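Washing a two-tone fabric cover without the color bleeding

Posted in Home > Laundry and Textiles
Sep 8, 2021
2 replies

noonan_flat2

I have a rounded floor cushion with a fitted cover in two fabrics. The top part is a salmon pink, the lower part is cream, and the two are sewn together with a hem along the join. It has been in use since March and the cream part is starting to look gray where people lean on it.

The care label is gone. I don't know the fiber content. It feels like a cotton blend but I would not bet on it. The cover does come off, there is a zipper underneath.

My concern is the pink running into the cream. Can this be machine washed, and at what setting? I would also like to know if the seam is likely to pucker, as the pink part already wrinkles a little.

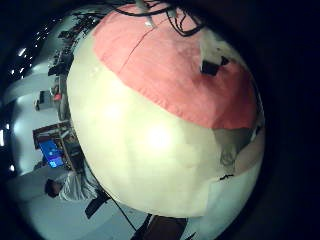
I have spot cleaned twice with dish soap and a damp cloth. Both times it left a ring on the cream that was more visible than the original mark. Dry cleaning is possible but the shop near me quoted 48 dollars, and the whole cushion did not cost much more than that.

Donal Mac Carthaigh

Test for colorfastness before anything else. Pick a spot on the inside seam allowance of the pink fabric. Wet it with cool water and a drop of the detergent you plan to use, press a white cotton cloth on it for 20 minutes, then check the cloth. Any pink on the cloth means no machine and no soaking.

If the cloth stays white:

Close the zipper and turn the cover inside out.
Cold water, delicate cycle, lowest spin.
Liquid detergent, half the usual dose. No bleach, no brightener.
Take it out the moment the cycle ends. Dye transfer often happens when wet fabric sits folded against itself.
Dry flat, with a towel between the pink and the cream.

On puckering: it happens when the two fabrics shrink at different rates. Cold water limits this but does not rule it out. Keep it out of the dryer. Put the cover back on while it is very slightly damp and smooth the seam by hand - it will usually settle as it dries on the form.

The rings come from cleaning too small an area. Wipe the full cream panel from seam to seam with a barely damp cloth, then blot dry.

punedora28

I just wash mine with a color catcher sheet and it's fine. Mine is all one color though. Cold wash, hang it over a door. The zipper rusted a bit so watch for that.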